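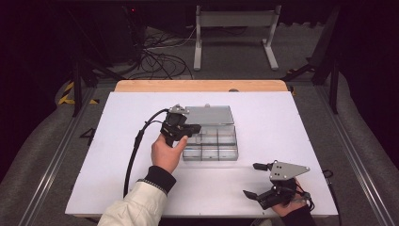 Compartment box with the lid open, sorting table

Progress report on the bead and bracelet store, April
For: Lorraine Tindall
From: Perrine Delaunay

Hi Lorraine,

You asked for a couple of pages on how your grant money is being spent and where we are with the jewelry donations, so I'm going to go through it all in the order it's in my notebook, which means it jumps around a little. Sorry in advance!

The big news is that the first full count is finished. We have 2,301 finished pieces from the Zornbridge and Ultcombe collections, mostly bracelets, with a good number of necklaces and a big muddle of earrings. When I wrote the application I guessed we might have half that (I was going by how many bags were under the stairs, and I hadn't seen the bags behind those bags). So the job is larger than I told you it would be, and I'd like to be up front about that. The good part is that most of it is in nice shape and people are going to want it.

Of those, 796 are now sorted, tagged and put away in boxes. I know that doesn't sound like a lot next to the total. The early ones were slow going while we worked out how we wanted to do it, and the last 200 or so went through much faster than anything before them, so I'm feeling pretty good about the pace from here on.

The boxes

Most of your money so far has gone on storage. We bought the clear plastic organizer boxes, the flat kind with a hinged lid and little dividers inside, and I'm so glad we did. Before this everything lived in sandwich bags, and every time anyone wanted a blue bracelet they tipped six bags out on the table and then put them back in the wrong order. With the clear ones you can look straight through the lid and see what you've got.

I did try a cheaper set first, from Bivov, and sent them back. The lids wouldn't stay shut when you tipped them, and small earrings slid under the dividers and ended up mixed in with their neighbors. The shop refunded all of it apart from the postage, and I've put the postage down under sundries. The ones we kept cost a bit more each, but the lid opens all the way back and lies flat on the table, so you can get both hands in from the front without it flopping down on your knuckles.

How we're sorting

We went back and forth on this quite a bit. My first plan was to sort by type, then by color, then by size, and it was much too fussy. People kept stopping to ask me if something was cream or ivory, and I didn't know either! So now it goes by color family only, with white, clear and frosted all counted together, and one piece to a compartment if it's a bracelet. Earrings can share as long as the pairs are carded. Necklaces don't go in these boxes at all - they tangle - so they're on hooks for now and I'll come back to them further down.

The other thing we changed is that only one piece comes out on the table at a time. It gets a look over (elastic, knots, any chipped beads), it gets its tag number, and then it goes in its compartment before the next one comes out of the bag.

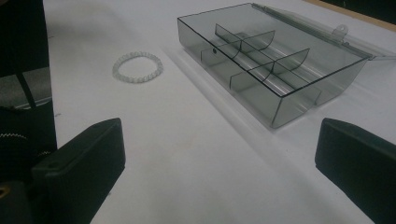
The stretch bracelets are the quickest by a long way. No clasp to check, no chain to get knotted, and they sit neatly in a small section without springing out again. The white and frosted ones do get a bit lost on a white tabletop, so I've been thinking of picking up a piece of dark felt for the pale colors. It would be a few dollars, and I'd take it out of sundries unless you'd prefer I ask first.

The elastic is the one thing I worry about with these. Some of the Ultcombe pieces have been sitting in bags for years, and a few went slack or snapped as soon as we gave them a gentle pull. We keep the beads from those in a jar, and anything we have enough of gets restrung. I've bought 2 reels of the thicker elastic for that. It's all in the receipts envelope.

What's been harder than I expected

Tags, mostly. The paper ones we started with are too big for the small sections and they curl up against the lid, so the box won't close properly. I've moved to tiny stickers on the compartment itself with a number that matches the list. It's a lot tidier, but it does mean everything we did in the first few weeks has to be relabeled. I haven't counted those as finished twice, in case you were wondering - the 796 is only pieces with the new stickers.

The list is the other headache. It's a spreadsheet, and I'm the only one who really gets on with it. Lambert has offered us their old label software for free, and I've said we'll try it for one box before I move everything over. I don't want to be stuck halfway between two systems with bracelets all over the place.

And the necklaces. I've been putting them off, and I admit it. I'd like to use hanging pockets, but I haven't found any that are clear on both sides, and I'm not going to spend your money on the first thing I see after what happened with the cheap boxes.

Next up

We'll carry on with the whites and clears until they're done, then go on to the blues and greens, which are already bagged together from the Zornbridge lot. Earrings come after that. I'd like to have the first loan boxes ready for the costume groups by the time they start asking for summer shows, and I think two or three boxes would be plenty to get going with.

Money-wise we're inside the budget with the storage line nearly used up and hardly anything gone from the repairs line. If the count stays where it is, we're going to need more boxes than I put in the application. Would you be open to moving some of the repairs money across? I can send you a proper breakdown whenever suits you, and there's no rush on an answer while we still have empty boxes on the shelf.

You're very welcome to come and see it any time, mornings are best. Bring your reading glasses, the stickers really are small!

All the best,
Perrine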